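Wrist camera insertion, part two: where the residual goes

Sunday, September 8, 2019

In the July post I described the baseline we use for inserting small metal parts into a fixture panel: a wrist camera, a position controller, and a spiral search once contact is made. It works, and it is slow. This post covers the residual method that Manee Prasertsri and I have been running on top of it, along with the results so far and one error in the old numbers.

The setup is the same. A gripper holds a flat plate by its edges. The camera sits close to the fingers and looks up past them at the panel. The baseline controller brings the plate to a pre-contact pose taken from the fixture model, then moves forward until the wrist force passes a threshold. Everything after that threshold used to be spiral search. Now it is the baseline command plus a small correction from a learned policy.

The correction is limited on purpose. It covers translation in the two axes parallel to the panel and rotation about the approach axis. It can't command force, and it can't change the approach speed. Arturo Ferri argued for letting it tilt the plate as well, and we tried that for two weeks. With tilt enabled, the policy learned to rock the part until an edge caught, which raised the success rate a little and also scratched the plates. We took tilt out again.

Training data is 3,398 insertion attempts, collected with the baseline controller and random offsets added to the pre-contact pose. Each attempt is labeled after the fact: if the plate seated, the final pose is the target, and every earlier time step gets the difference between its pose and that target as its label. Attempts that never seated are dropped. This is ordinary supervised regression, with no reward function and no simulator. The network is small enough to run on the control computer between force readings.
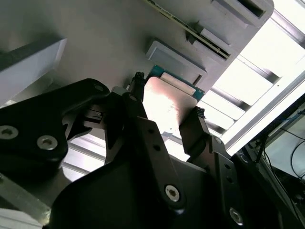
The part that took the longest was the image crop. We started with the full camera image, and the network did well on held-out attempts from the same day and badly on anything recorded later. Oranuch Chaimongkol plotted the error against time of day and found that it followed the light in the room. Most of the image is background or gripper, and the background changes with the light. The network had found it useful, in the sense that pose and background were correlated within a session.

Cropping to a fixed region between the fingertips removed most of this. The region includes both pads, the upper part of the plate, and whatever part of the panel is close to it. We also vary brightness and contrast during training, heavily. Reflections are a separate problem. A brushed plate throws a bright band that moves when the wrist rotates by a degree or two, and a network will happily read rotation from the band instead of from the edges. Randomly painting over patches of the plate during training helped more than anything we did with exposure.

Results, on parts and offsets not seen in training: the baseline alone seated the plate in 69 percent of trials within the time limit. With the residual added, the failure rate fell to 11 percent. The median time from first contact to seated fell by 49 percent, counting successful trials only. That last number flatters the method slightly – the residual also succeeds on some hard offsets that the baseline never finishes, and those trials are slow.

The remaining failures are mostly of one kind. The plate contacts the panel with a corner, slips a little in the fingers, and the in-hand pose is then wrong for the rest of the attempt. The camera can see the slip. The policy doesn't respond well to it, and I think this is a labeling problem: the targets are wrist poses, so a slip makes the label wrong for every time step before it. Aurelio Robles is relabeling a subset using the plate pose relative to the fingertips. I don't have numbers from that yet.

Now the error. In July I reported a baseline time that included the retract motion for failed attempts but not for successful ones. Afonso Bastos noticed this while porting the logging code to the Zesgate cell. The corrected table is in the July post, with the old values struck through. The ordering of the methods is unchanged, but the gap between spiral search and the raster search is smaller than I claimed.

Next is the relabeled data, and then a second fixture panel with narrower slots. I also want to rerun the tilt experiment with a force penalty, using plates we have already scratched.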